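Last updated 31 August 2019

# Borrowing cups, trays and table linens from Juvby: your questions

Thank you so much for thinking of us for your party, tea, shower or family reunion! We get plenty of the same questions by phone, so Karim and I sat down with a pot of coffee and wrote out our answers, the long way, as is our habit. If yours isn't covered, please do call the shop in Flaltcombe and we'll talk it over.

## What do you lend out, exactly?

Mugs, teacups, serving trays, pitchers, tablecloths and cloth napkins. At our last count we had 542 mugs on the shelves, in more colors than I care to list, and quite a few of them don't match. We like them that way, and most of our customers seem to as well. If you have your heart set on all one color, tell us early and we'll see how far we can get.

## How long can I keep everything?

The usual loan is 2 nights, so a Friday pickup comes back on Sunday afternoon. If you live out past Onar, or you have a house full of relatives who won't be leaving any time soon, just ask for an extra night when you book. We almost always say yes, except in February, when the church suppers and the wedding showers all seem to land on top of each other.

## Do I have to wash the mugs before I bring them back?

A rinse is all we ask. Please pour out the last of the coffee and get the sugar off the bottom, and we'll do the proper washing here. That said, lots of people enjoy doing the dishes together after a party (my own aunts certainly do, it's when all the good talk happens), and if you'd like to wash them, go right ahead. Ordinary dish soap and a soft sponge, please, and no scouring pads on anything with a shine to it.

## What about the tablecloths?

Leave those to us! Shake out the crumbs, fold the cloth loosely, and put it in the bag it came in. Don't try to bleach a stain. Karim Abou Zeid looks after the linens and he would much sooner meet a wine stain that's been left alone than one that's been fought with. If you know what the spill was, write it on the paper tag.

## Will a printed cloth look too busy with colored mugs?

We don't think so. A soft floral or leafy print on a pale background gets along with nearly everything, and a plain white tray on top gives the eye a place to rest. Pastel mugs look sweet on it. If you're unsure, come by the shop and lay a few things out on the long table by the window. Take your time, people have been known to stay an hour.

## Something broke. What now?

Please don't fret. Bring back the pieces if it's safe to, or just tell us. The first chipped mug on any booking is on us, and after that we charge what it costs to replace it.

## Can you deliver?

Yes, within Flaltcombe and out to Atallah Road. Qusai Sayegh drives the van and he'll carry the boxes in as far as your kitchen counter.

## How should I set things out if I'm getting ready the night before?

Spread the cloth first and smooth it from the middle outward, so that it has the night to relax and let go of its fold lines. Then put your tray where you want it, at a bit of an angle if the table feels stiff and formal, and wipe it over with a dry towel. Mugs can go on the tray right away, turned upside down to keep the dust out, with the handles pointing outward where your guests can reach them. Leave yourself some open space on the tray for spoons and the sugar bowl, and save those for the morning.
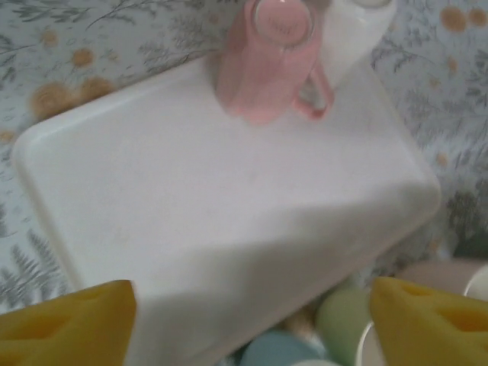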